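Poste 5, table d'emballage, site de Mirkmont. Contrôle des sacs kraft à poignées torsadées avant mise à disposition. Rédaction : Hokine, service conditionnement. Révision de mars.

Légende : C = conforme ; NC = non conforme ; SO = sans objet.

## 1. Plan de travail

- [x] **1.1 Plateau propre, sans résidu d'adhésif.** C
- [x] **1.2 Arêtes du plateau sans éclat.** C. Passage de la main gantée sur les quatre côtés.
- [ ] **1.3 Tapis antidérapant en place.** SO. Retiré de la dotation du poste depuis la révision précédente.
- [x] **1.4 Éclairage suffisant à hauteur de table.** Relevé : 595 lux. Seuil interne : 403 lux. C

## 2. Réception des sacs

- [x] **2.1 Lot identifié.** Lot Plorkero 403, paquet de 100, livré à plat.
- [x] **2.2 Stockage à l'abri de l'humidité.** C. Palette filmée, intercalaire carton au sol.
- [x] **2.3 Absence d'impression.** Modèle neutre commandé. C
- [ ] **2.4 Bon de livraison visé.** NC. Visa manquant, exemplaire renvoyé au magasin Cheng.

## 3. État du sac

- [x] **3.1 Plis de fabrication.** Plis et froissures légères admis s'ils n'entament pas le papier.
- [x] **3.2 Soufflets et fond.** Ouvrir complètement, contrôler le collage sur toute la largeur. Aucun décollement relevé.
- [x] **3.3 Poignées.** Ancrage des deux brins sur chaque paroi. Traction manuelle de 5 secondes, sans à-coup. C
- [ ] **3.4 Bord supérieur.** NC. Papier chiffonné, d'aspect déchiré, qui dépasse à droite de l'ouverture. Le défaut est limité au bord ; il peut accrocher un article à l'introduction.
- [x] **3.5 Stabilité debout.** Sac posé sur son fond, sans appui. C

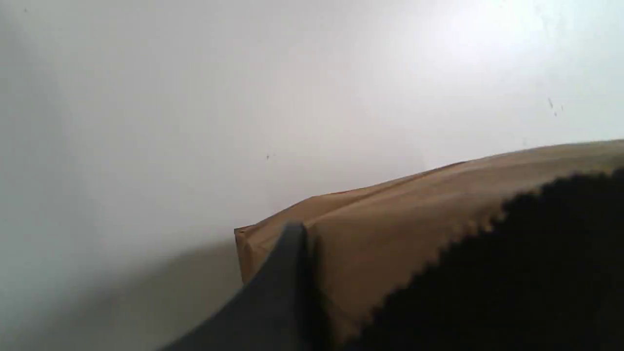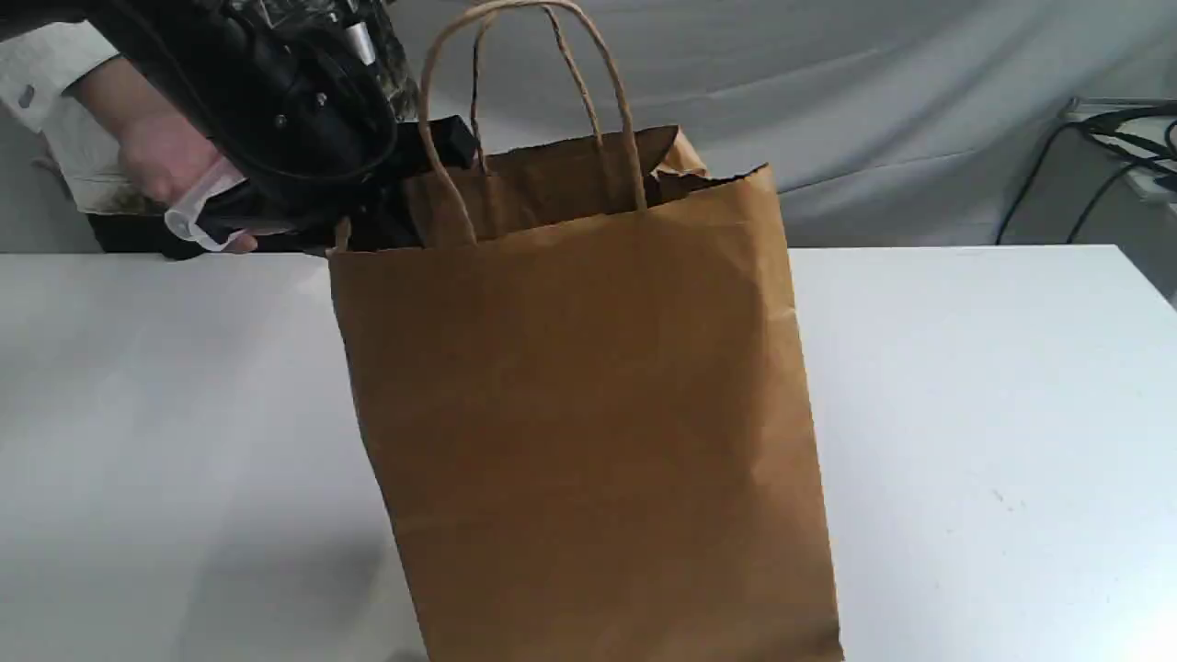
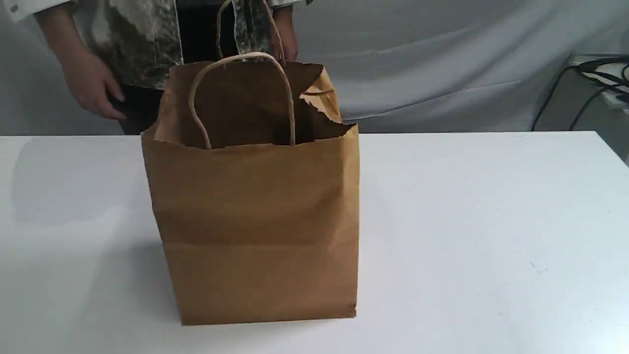
## 4. Chargement

- [x] **4.1 Ouverture dégagée avant introduction.** Écarter les poignées vers l'extérieur.
- [x] **4.2 Articles anguleux.** À descendre le long d'une paroi, sans lâcher au-dessus du fond. Éviter le côté qui présente un défaut de bord.
- [ ] **4.3 Masse totale inférieure à la limite du lot.** Non vérifié, balance en étalonnage. À reprendre à la prochaine visite.
- [x] **4.4 Levage par les deux poignées ensemble.** La prise par une seule poignée est tolérée pour maintenir ou orienter le sac sur la table, jamais pour le porter chargé.

## 5. Suites à donner

| Point | Action | Délai |
|---|---|---|
| 2.4 | Obtenir le visa du magasin | Avant sortie du lot |
| 3.4 | Écarter le sac, contrôler le bord supérieur du reste du paquet | Avant 14 h |
| 4.3 | Peser un sac chargé dès le retour de la balance | Prochaine visite |

Un sac écarté au titre du point 3.4 peut servir au calage interne. Il ne retourne pas dans le paquet. Si un second bord défectueux est trouvé, bloquer les 100 sacs et ouvrir une fiche fournisseur Plorkero.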